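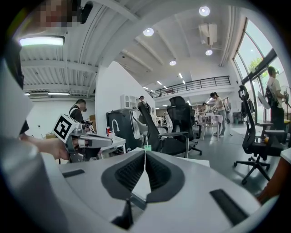

Two hand-held grippers in use. The cube on the second one carries the printed marker.

Give the grippers one keeper

By Aoife Scanlon
20th September

In our company the big machines have names, logbooks and a person who is responsible for them. The hand-held grippers have a shelf. I think this is a mistake, and I have thought so since July, when we lost most of a week of recordings to a screw.

I work at Cotel, where I look after the station that we call Nulteo. It is a small one: two hand-held grippers which form a pair, a table for the objects, a charging place and a computer that collects what the grippers have recorded. The operator takes one gripper in each hand and does ordinary household jobs. Later, the recordings are used to teach a robot arm the same jobs. The arm stands in another building and is called Vi. When Vi has a problem, two engineers come with a laptop within the hour. When a gripper has a problem, it usually goes back on the shelf with its problem, and the next operator finds it there.

The reason for this difference is easy to understand. A gripper for the hand looks like a kitchen tool. It has a trigger, two fingers and a plastic body, and a new operator can use it after five minutes. So people treat it as one treats a pair of scissors. But scissors do not have to be the same on Friday as they were on Monday. A gripper has to be, down to a very small distance, or what it records in the two weeks does not fit together.

What happened in July was simple. One marker cube had become loose on its mount. It could not fall off, and it did not look wrong, but it could turn by a small angle when the operator set the gripper down hard. We had made 226 recordings before a colleague noticed that the two grippers seemed to pass through each other when their paths were drawn on the screen. We could save a good part of the material, but 85 recordings had to be thrown away. Four operators had used the pair in this time. Each of them told me later that the cube had felt "a bit soft". Each had supposed that it was normal, or that someone else had already written it down.

I do not blame them. They are hired to fold towels and put cups in their places, and they do it very well. To notice a soft cube is one job and to judge what it means is another, and the second job belonged to no person at all.

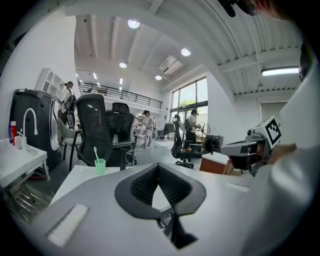
A marker cube is the part of the pair that I would defend first, if I could defend only one. It tells the camera of one gripper where the other gripper is, and for this the code has to be seen. Grease from the fingers, a scratch or a strip of shiny tape will do more harm than one expects. The grip of the operator matters too. The second gripper here is held from behind, and the black-and-white code on its cube is left free, and this is how I teach it: the hand stays back, the sleeve stays back, and no one picks up the gripper by its cube. That last rule is the hardest one. The cube has just the right size for a hand, and people who are tired reach for it.

After the cube come the finger pads. The ribbed rubber wears slowly, so slowly that the operator adapts to it. He presses a little more each day, and the recording then shows a strong grip where a light one would have been enough. I clean our pads with a damp cloth and a little soap, never with alcohol, which made an earlier set hard and shiny. After 300 closings I look at them under a lamp. I change both pads together, also when only one is worn. Drillia, who makes our pads, sells them singly, and my manager has asked me more than once why I do not use this possibility to save money. I answer that a new pad against an old one moves the middle of the grip to one side, and that my manager is welcome to draw the paths himself.

The third thing is the cable, about which I can be short. It should hang in a loose loop and never serve as a handle.
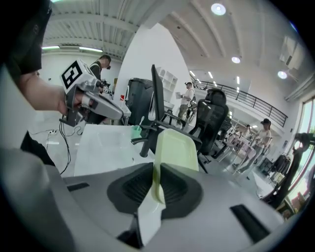
What a keeper would do

My proposal is modest. Each pair of grippers should have one keeper, with a name that is written on the charging place. The keeper needs a quarter of an hour in the morning and again in the evening. In the morning he tries each cube with two fingers, closes each gripper slowly on a small test block, and compares the opening that the computer shows with the real one. In the evening he cleans, looks at the pads, and reads what the operators have written.

More important than the minutes is the right to stop the work. If the cube moves, the pair goes out of use until it is fixed and measured again — also when there is a full list of tasks, also when a visitor is coming. At present an operator who stops the work has to explain himself, and an operator who goes on does not. It is no surprise which of the two happens more often.

I know the objections. The first says that everybody should feel responsible for the tools. I have worked in three places where everybody felt responsible for the tools, and in all three the small hex key was missing. The second objection is that software can find such faults without a person. Part of this is true. Since July our computer gives a warning when a cube seems to have turned, and I am glad to have it. But it warns after the recording is made, and it cannot take a screwdriver. It also cannot tell a turned cube from a dirty one, and these two need very different care.

The third objection is money, and here I take more care, for I do not see the whole budget. I can only compare. We spent some 300 working minutes to sort the July recordings into good and bad, and then we had to make the bad ones again, with the same operators, the same towels and much less patience. A keeper for that week would have needed less time than the sorting alone.

There is one objection that I do accept. If the keeper is always the same person, the knowledge goes on holiday with this person. For this reason I would have a second name under the first, and let the two change places every month, with the pad dates and the cube measurements kept in a paper notebook next to the charger. Ours is green and already rather dirty. The operators have begun to write in it without being asked, mostly about the left gripper, which has a trigger spring that I will replace on Monday.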